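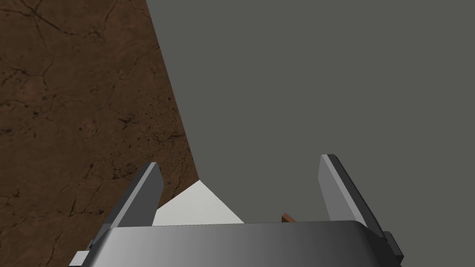 Figure 1. Light silver-grey on the left, darker charcoal on the right.

3.2 What people call grey

I started this part of the study thinking grey would be the dull bit. We'd put it in mostly as a filler between the blues and the browns, and I'd set aside one afternoon to tidy up the answers. It took me most of February! People who were happy to write "blue" and move on would stop at a grey, cross something out, and come back with "wet slate" or "old pyjamas".

All up we had 2253 written answers for the grey cards from 502 people, and once I'd merged the spelling variants (gray, grey, greyish, grayish and one very firm "GREY.") there were 156 different names left. I kept "charcoal" and "dark charcoal" apart, which you could argue with. I merged "silver" and "silvery", which you could also argue with, and my co-authors did.

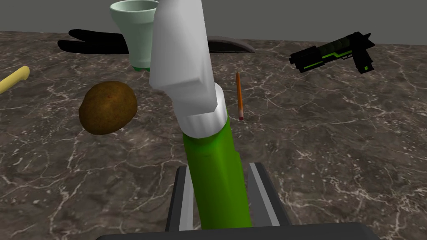
Figure 2. Grey-brown marble with pale veins, against a flat grey wall.

The biggest split was between people who named a grey by how dark it was and people who named it by what it leaned towards. In the Shemweta group nearly everyone went for darkness first - light, mid, dark, nearly black - and only added a second word if the card was sitting next to another one. The Urico group did it the other way around. They'd say greenish or brownish straight off, and quite a few never mentioned darkness at all. I'd love to tell you this is about language background, but the two groups also did the task in different rooms, and the Urico room had big windows facing the afternoon sun. Lighting has to stay on the table as an explanation. 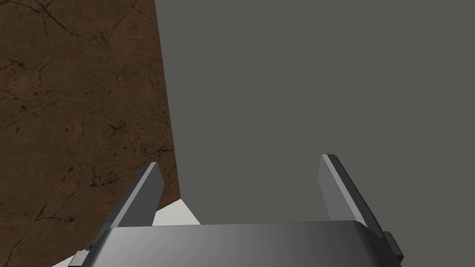 Dennis Mbwambo reckoned that the windows were a red herring, and that anyone who had ever bought house paint would go for the lean first, because a grey that dries green on your hallway wall is not something you forget. He wanted a question about decorating added to the form.

I think he's partly right, and we did add the question for the second round, though only at Urico, so it can't settle much. What I noticed reading the forms was that people with recent painting experience borrowed names freely from paint charts. 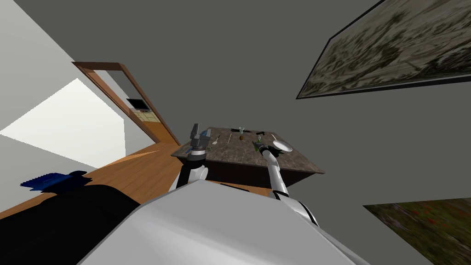 They also wrote longer answers, with more crossing out, and they were the ones most likely to give the same card two names when it came up twice. I've left those double names in the main count and flagged them in the Cornix file, so anyone who'd prefer to drop them can. The brown cards come next, and they behaved a lot more like I'd expected.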